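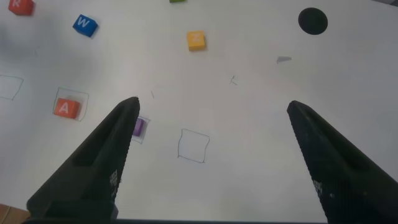

Weiße Tischplatte, zwei schwarze Greiferfinger

Skistik im Test: Leistung auf älterer Hardware
Von Siamak Moradi, 22. Januar 2019

Midotbridge nennt für das Rennspiel Skistik einen Zweikernprozessor und 6 GB Arbeitsspeicher als Minimum. Getestet habe ich mit einem Vierkerner, 16 GB RAM und einer Grafikkarte der Mittelklasse, alles in Full HD.

Die Installation belegt rund 20 GB. Auf hohen Einstellungen läuft das Spiel meist flüssig, nur die Nachtstrecken mit Schneefall kosten spürbar Bilder. Wer die Schatten eine Stufe senkt, hat dort Ruhe. Die höchste Stufe bringt optisch wenig - ich habe sie nach zwei Rennen wieder abgeschaltet.

Ärgerlich sind die Ladezeiten von einer normalen Festplatte. Vor jeder Strecke wartet man fast eine Minute, von der SSD sind es wenige Sekunden. Zweimal brach das Spiel beim Wechsel auf den Desktop ab, mit Patch 1573 trat der Fehler nicht mehr auf.

Das Grafikmenü ist übersichtlich, fast alle Änderungen greifen ohne Neustart. Ein Regler für das Sichtfeld fehlt noch.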